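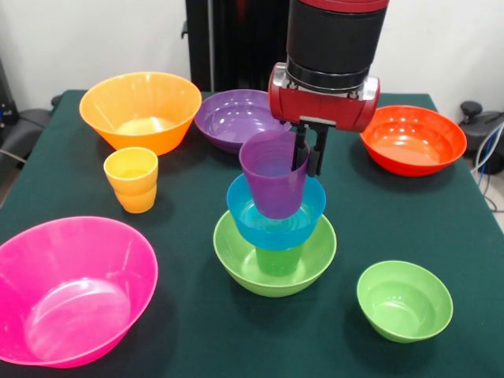 Home > Film & TV > Disc News

Findholm to release complete Jilau series on disc in April

The small disc label Findholm has confirmed that all the episodes of the adventure series Jilau will come out in one box in April. It is the first time that the series can be bought complete. Until now only the first two seasons were available on disc, and these have been out of print for many years, so that used copies were sold for very high prices.

The new box holds 14 discs and has a running time of 3,265 minutes, extras included. The regular price will be 100 dollars. Customers who order before the release day pay half of it, so 50 dollars, and shipping inside the country is free. The lower price is shown only in the last step of the checkout, which has already confused several buyers. You do not need to enter any code.

Picture quality was the main question for many fans. The series was shot on film but finished on video tape, and the old discs were made from these tapes. For the new edition Findholm has gone back to the film negatives of seasons one to four. For the fifth season the negatives could not be found, and the label has used the best tapes it could get. Cor Vandenberghe, who led the restoration, told us that the difference will be easy to see on a big television, and that he prefers to say this now than to read it later in the reviews.

The sound is the original stereo. There is no new surround mix, and none is planned. 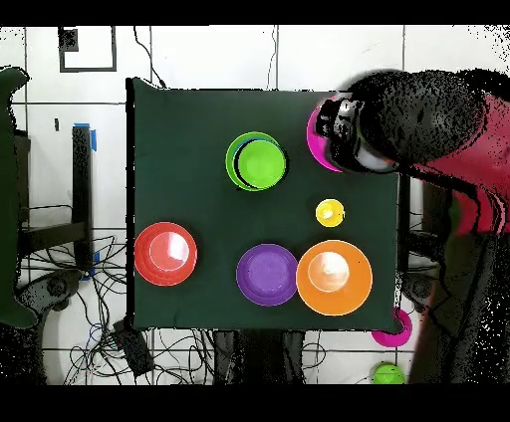 For Afia Darko the half price is welcome but the missing negatives are a disappointment. She wrote to us on Tuesday that she would gladly have waited one more year if this gave the label time to search further, because the fifth season is the one she has watched most often. She has ordered the box anyway.

Findholm answers that the search took two years and that the storage company Bakier, which kept the material after the studio was closed, has looked through all its shelves two times. If the negatives should still appear, the label wants to offer a new transfer of the fifth season separately. Owners of the box would get it at a reduced price, but how much reduced is not decided yet.

Among the extras are a long interview with the writer Bernadette Pennington, new audio commentaries for nine episodes, and the pilot film in its first version, with a different actress in the role of the ship's doctor. This version was shown one single time on television. There is also a booklet of 237 pages with production drawings and a full episode guide.

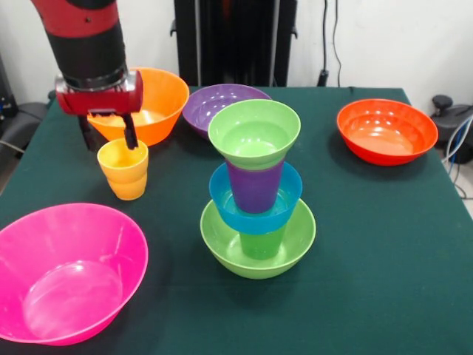
The booklet is printed in English only. Subtitles on the discs are in English, French, Spanish and Dutch, while the commentaries have English subtitles and no others. The discs have no region code and should play in every Blu-ray player. A DVD edition will not be made.

It is also good to know that the feature film Jeon, which continues the story of the last season, is not part of the box. The rights for it are with another company. Findholm says that it has asked for them and has not received an answer. People who own the old single disc of the film should therefore keep it.

Orders can be placed now in the online shop of the label. Each customer can buy up to three boxes at the lower price. Packages will be sent one week before the release day, and orders from other countries will be sent at the same time, with shipping costs according to the weight.

Contact the editors | Copyright Disc News, all rights reserved | Back to top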